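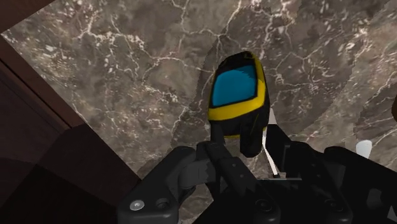 Simulated pick-up task: gripper holding a handheld device over a marble surface.

Equipment Planner, Robotics (part-time, fixed term)
Drandness Automation Workshop

We're getting ready to buy our first proper set of arms and grippers, and we'd love someone to help us spend the money well! So far most of our handling work has been done in simulation, and next year's budget has to turn that into real kit on real benches.

You'd spend 17 hours a week with the Zaltent project team, working out what we need, what can wait and what we could share with our friends at Oltonow. Expect plenty of spreadsheets, a fair few phone calls to suppliers and some happy arguments about spare fingers (they wear out, and they always get left off the first order).

The job includes:
- getting quotes and comparing them, delivery and servicing included
- keeping the equipment list up to date
- sitting in on simulation runs and noting which grips the team relies on
- planning floor space and power for 5 benches in the Soylu building

You don't need an engineering degree. We'd like you to have bought equipment for a lab, workshop, school or small factory, and to enjoy asking what a thing costs to run once it's out of the box. Experience with robots is welcome, and so is curiosity about them.

Pay is £425 a week. There's also £600 towards training, yours to choose.

Send a CV and one page about something you planned and bought to the Drandness office by noon on the last day of February. Start date is flexible.

Print this page
E-mail this page

Recent vacancies
Workshop Technician, Soylu building
Simulation Assistant, Zaltent project
Stores and Deliveries Helper, Oltonow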